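UDPORT, January 12, 2001 – The Plerine Institute has opened its renovated laboratory hall in the Hedlund Building to resident groups, completing a project that began last May. The hall will serve 131 students and staff members during the spring term and replaces the basement rooms on Brultdale Street, which were closed at the end of the fall.

The work kept the main features of the original building, including the curved ceiling and the brick wall at the back of the hall. The ceiling was repainted and the lighting was replaced throughout. Most of the floor has been left open so that groups can set up equipment, try it out and clear it away again within a single booking. Storage for tools and spare parts has been moved to the adjoining room. 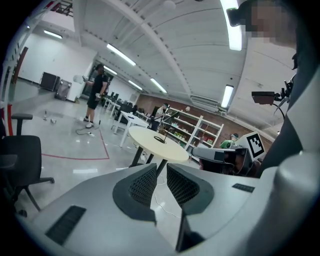 Yurani Urrego said that the old rooms had forced groups to spend the first part of every session moving benches, and that the open floor was the one request all of them had made. She added that "the lighting comes a close second," particularly for those who work in the evening.

The renovated area measures 3,000 square feet. Work was carried out in two stages, with the ceiling and electrical systems completed first and the floor afterward. The second stage took 53 working days. The metal railing on the upper level was retained after inspection.

Use of the hall is by reservation. Sessions may be booked in half-day blocks, and no more than nine groups will hold standing reservations in any one term. Cables laid across the floor must be removed or taped down at the close of each session. Food and drink are not permitted in the hall.

Groups that held space on Brultdale Street have been given priority for the spring term. Remaining blocks will be assigned in the order in which written requests are received at the Institute's front office in Udport. Keys to the storage room are issued separately and must be signed for by the group leader.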